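Setting house rules for a tabletop arm before you record anything

I put off writing rules for our arm for way too long. We had a sheet of paper taped to the wall that said "be careful" (really, that was the whole policy) and a lot of episodes that didn't match each other. Then Ifeoma Akande came over from the Gultness lab, watched us for an afternoon, and asked which of our 1,611 episodes had been recorded with the same starting pose. I couldn't tell her. So we wrote it all down, and I'm sharing it because small labs like ours in Sodomwood tend to skip this part!

Step 1. Pick one home pose and one opening state. Ours is fingers closed, pointing down, near the rim of the plate on the side away from the food. If you start with the fingers open one time and closed the next, write that in the log or throw the episode out.

Step 2. Set your speed limit before the dishes come out. We cap ours at 40 percent for anything ceramic. You'll be tempted to bump it up once things are going well - don't do it in the middle of a batch. Finish the batch, change the number, start a new one.

Step 3. Wipe the table and the plate, then look at them through the wrist camera, because your own eyes will miss things. White plate on white table is a hard pairing. The rim may be little more than a thin gray line, and a lamp in the wrong spot puts a streak of glare right on it.
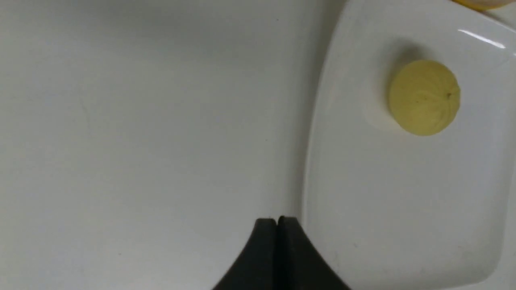

Step 4. Agree on what counts as a touch. We argued over this one for most of September. Trinidad Urquijo wanted any contact with the rim to count as a fault, and I wanted to allow a light brush. Her version won. If a finger touches the rim, the operator says "rim" out loud and whoever is on the log marks it.

Step 5. Keep one person at the stop button. The same person can't also be moving food around. And hands stay out of reach of the arm until the operator says "parked" and you've said it back.

Step 6. Do 9 dry runs with no recording. I know, it's boring. Do them anyway, and if you change the plate, do them over.

Step 7. Name the batch before you hit record. We use the task, the plate and the operator's initials. Our first big folder was called Wurmont for reasons I can no longer remember, and sorting it took me over 100 hours.

I still need to write up what we do when the food rolls off the plate. For now the rule is stop, park, pick it up by hand, and log the episode as failed.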